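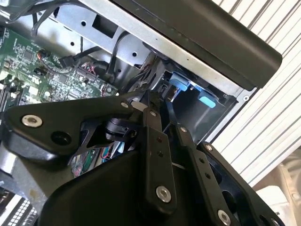

Fixing a gripper that snags drive cables

Quick writeup so the next person doesn't lose two evenings like I did. Applies to the arm on the teardown cell at Hastent, the one doing the desktop towers. Last checked March 2021.

What went wrong

Arm goes into the case for a drive, comes back out, and on the way out one of the linkages catches a cable. Arm keeps pulling. Force limit is supposed to stop it. It didn't — the cable stretched, the connector let go, and the case slid a good way across the bench before I hit the stop. No one hurt. One tower scrapped, one bent finger plate.

Happened again the next day with a different tower so not a fluke.

Before you touch anything

Hit the e-stop. The real one, not the pause in the Wuvus panel. Pause holds the joints under power and the gripper can still close.
Tag it out.
If the fingers are holding something, support it before you drop power.
Pull the tower's power cord too. Wait a bit.

Step 1. Free the cable

Do NOT jog the arm out. I did that the first time and it made everything worse. Power off, put it in hand-guide mode, one hand on the wrist, and lower it slightly toward the case to take the tension off. Then work the cable out from the joint with a plastic pick. No screwdrivers, you will scratch the board.

If it won't come, unplug the cable at the drive end and leave it in the gripper. Sort it out on the bench.

Step 2. Check the linkage bolts

This was half my problem. A pivot bolt had backed out just enough that its head stuck up past the plate, and that makes a perfect hook.

Wiggle every link by hand. Any side play, stop and look at the bolt.
Snug with a hex key, short end, don't crank on it.
Drop of medium threadlocker on each one. Let it cure overnight.
Open and close the fingers by hand. Should feel the same all the way thru.

Look at the plates edge-on too. A bent one will rub and you'll feel it before you see it. Replace, don't straighten.

Step 3. Look at the force limit

The other half. Somebody had loaded the drive-pull profile for the whole job. That profile has the limit set high on purpose, a stuck drive needs a real tug. Fine for the pull. Not fine for the exit move, where there should be almost no load at all.

In the Wuvus panel, open the job, go to Motion, and look at the force column. Mine said 4,000 on every line. Units are whatever Wuvus uses internally, don't ask me. Leave the pull line alone. Change approach and exit to the low profile. Save, then REOPEN the job and look again. The save doesn't always take on the older firmware.

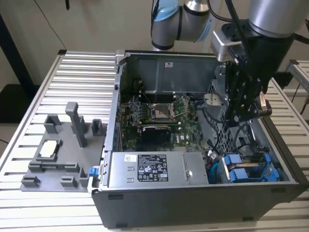 Step 4. Fix the exit path

The exit path was taught on a Flutholm case with nothing loose in it, so it came out at a slant to save a little time. Bad idea on these towers. The gripper works right over the drive and cable area on the right side of the case, and the bundled black and blue cables run between the drives and the motherboard, so any sideways move down there drags a plate across them. Reteach it: straight up until the whole gripper is clear of the case, then sideways. Adds about 2 seconds. Worth it.

Check where the camera bracket ends up as well. Mine cleared, but only on the second try.

Step 5. Test it

Dry run at low speed, fingers open, hand on the stop.
Same again with a scrap cable looped where it snagged. The arm should fault out as soon as it loads up. If it pulls thru, go back to step 3.
Then 5 full cycles at low speed with someone watching.
Then normal speed.

If it faults on every cycle even with nothing in the way, re-zero the force sensor. Gripper has to be empty and hanging free when you do it, otherwise the zero is garbage.

Other stuff

Tie back loose cables before the tower goes on the bench if you have time. Velcro, no zip ties, they come off again later.

The Daneshvar manual says to inspect the gripper yearly. Too long for this kind of work. We do the bolts monthly now, started in February, and found another loose one on the first check.

Log the fault code before you clear it. I forgot, both times, so I cant tell you what it was.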